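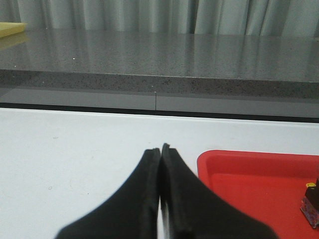 A reader in Solldale wrote in to ask whether a polished stone countertop can be cleaned with the same vinegar spray she uses on the windows, and said hers had gone cloudy next to the sink after a winter of it. Stop using the vinegar, at least until you know what the stone is. Granite will often put up with it for a while, but the sealer on top may not, and marble will lose its shine in spots. Quartz counters are made with resin and have their own rules, so look up the maker's care sheet if you still have it.

The rest of this page covers speckled gray stone in general, plus the dark cabinet fronts and the curtains that tend to end up near it.

Everyday cleaning

Warm water, a drop of dish soap and a soft cloth. Wring the cloth out well. Wipe once with the soapy cloth, once with a clean damp one, and then dry with a towel. Most people skip the drying, and that is where the streaks come from. A glossy counter shows every streak when the light comes in low behind it.

Two cloths are enough if you keep one for washing and one only for drying. Don't use fabric softener when you launder them. It leaves a film that goes straight onto the stone.

Crumbs hide well on a flecked surface. Run your bare hand across the counter before you wipe. Salt and sugar feel rough at once even where you can't see them, and dragging them around under a cloth will dull a soft stone over time.

Cloudy patches

There are a few different causes, and the fix depends on which one you have.

Soap film is the most common. Wash the patch with plain hot water, dry it and look again. You may need to do it twice.

Hard water leaves a chalky edge, usually behind the faucet. On granite or quartz, lay a hot wet cloth on it for 5 minutes, then rub with the cloth folded over a fingertip. A plastic scraper held nearly flat will take off what is left. No metal blades.

Etching is damage to the polish itself, from lemon juice, vinegar, wine or a bathroom cleaner. You can feel it or see it from the side, and washing makes no difference. Small marks on marble can be worked on with a polishing powder sold for the purpose. Anything bigger is a job for a stone shop. The one in Nillotside quoted me 229 dollars for a stretch beside the stove, and I decided to live with it.

Testing the seal

Natural stone needs sealing every so often. Put a spoonful of water on a clean, dry part of the counter and leave it while you do something else. If the stone underneath has gone darker when you come back, it is time to seal. If the water is still sitting up in a bead, leave it alone. Quartz doesn't need sealer, and putting it on anyway gives you a sticky haze that is a nuisance to get off.

Sponges and paper

Don't leave a wet sponge lying on stone. Stand it on edge in a holder or on a small dish. Colored sponges can bleed a little when they are new, so rinse them out until the water runs clear. Sticky notes are fine on a dry counter for a day, but the glue picks up grease and leaves a square that collects dust. Rubbing alcohol on a cotton ball takes it off.

The front edge

The front edge of a counter gets more hand grease than the top and is wiped far less. Crouch down now and then and wash it properly, including the underside of the lip, where drips collect and dry. Do this before you clean the cabinet doors and not after, or you will be doing the doors again.

Smooth dark fronts

Flat dark gray panels show fingerprints, mostly along the seam where two doors meet. Use a barely damp microfiber cloth and go up and down along the seam, then dry the same way. Spray the cloth, never the door. Liquid that runs into the gap swells the edges of some panels – mine came from a Nygård kitchen and the bottom corners went first. Polish and wax make things worse on a matte finish.

The dark strip at floor level needs a vacuum brush before it gets a wet cloth, otherwise the dust turns to paste.

Curtains near a counter

Curtains in a kitchen hold steam and cooking smells. Shake them out every Monday or whatever day you do the floors, and vacuum the folds from the top down with the upholstery tool. Wash them on cool when they start to smell, and hang them back up a little damp so the weight pulls the creases out. Make sure the hem doesn't rest on anything wet.

Next month: getting marks off white tabletops, with the baking soda paste from the old Treltidlow leaflet.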